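Drevthorpe Recovery Cell
Progress report to the Kiltico fund, second stage
Prepared by Bouchra Ezzat, reviewed by Sanaa Ait Ali
May 29, 2020

Summary

The bottle sorting work is behind plan by one milestone. The arm and gripper are sound, the vision model is where we said it would be, and the spending is on track. The delay comes from a fault in the grip release check, which led to one safety stop that we are required to report to you. No one was hurt. The cause is known and the first part of the fix is in.

Work done this stage

We completed 604 pick attempts on single-use drink containers. The task is the same one set out in the proposal: the arm picks an item off the table and drops it in the bin at the left side. We used full bottles at first, then moved to empties, and then to empties that had been crushed or were lying next to something else. The last group is the one we care about, as it is closest to what comes off a real collection route.

Of the 604 attempts, 70 were logged as faults. Most were plain misses, where the fingers closed beside the bottle or on the label and slid off. Those are a tuning matter and are being worked through in the usual way. The rest belong to the fault below.

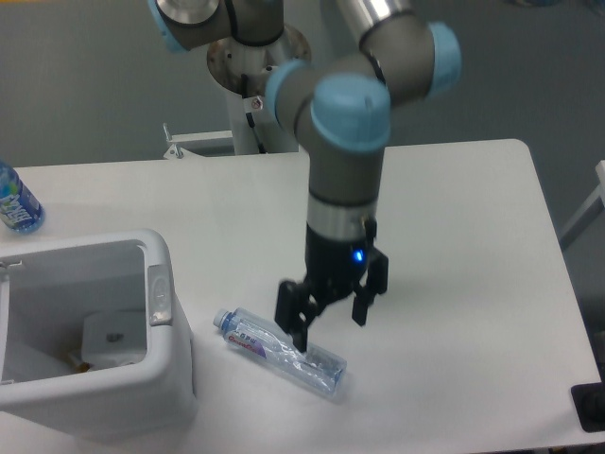
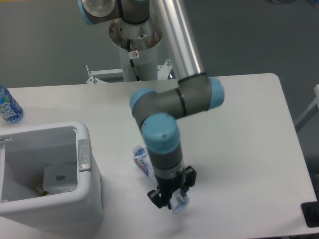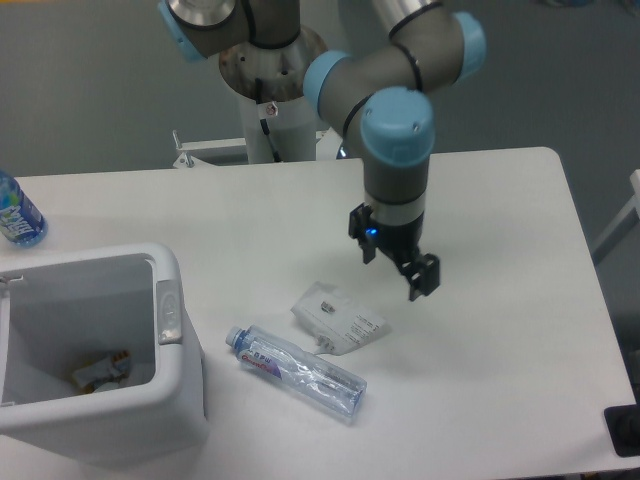

Work at the table with bottles and the bin.

The release fault

The controller decides whether it is holding something by comparing finger width with motor current. With a rigid object this works well. With a thin empty bottle the wall gives way, the current drops, and the controller reads that as an empty hand. It then treats the pick as failed and goes back for another try while the bottle is still between the fingers.

In most cases the bottle simply fell on the way back. On attempt 137 of the second block it stayed in the grip. The arm went down for a second pick with a bottle already held, pressed it into the table, and kept pushing until the force limit tripped. The limit should have tripped sooner. It had been raised during setup in the first stage to stop false alarms, and it was never put back. That was our error. The change was written in a notebook and not in the settings log, so the person running the second block had no way of knowing about it.

Sanaa was at the bench and used the stop button as well. By then the arm had already halted by itself. The bottle was flattened and one fingertip pad was torn. The arm was checked joint by joint the next morning and showed no damage. The pad was replaced from stock.

One more point came out of the review. When we reset the arm after the stop, it moved a short way before asking for confirmation. Nobody was within reach, but a person could have been clearing the table at that moment. We consider this the more serious finding of the two and have treated it that way.

Actions taken

The force limit is back at its original value. It can now only be changed with two sign-offs, and each change is written to the log automatically.

Reset after a stop now holds the arm still until the operator presses a separate button outside the marked area. Gavrilă, our integrator, wrote this change and we tested it on site with the arm at low speed.

The grip check has been rewritten to look at the camera view as well as the current. If the two disagree, the arm stays where it is and calls the operator. This slows the work down. We are living with that for now.

Still open

The camera check is unreliable with clear plastic, particularly when the bottle has no label facing up. Erkov have lent us a set of finger pads with pressure sensing to try in its place. They fit the gripper but the wiring needs a new bracket, and we have not run them yet.

Flat items such as pouches and sachets are also giving trouble. The fingers cannot get under them without touching the table, and with the force limit back down the arm stops nearly every time. We would like to take flat items out of the current milestone and deal with them in the next one. Please let us know if you agree.

Budget and schedule

Repairs and the extra integrator hours came to $901, which we have covered from the contingency line. We are not asking for more money. The milestone for crushed empties moves to July. The final report date does not change.

We will send the full stop record and the revised operating procedure separately. Bouchra can be reached through the Drevthorpe office for questions on either.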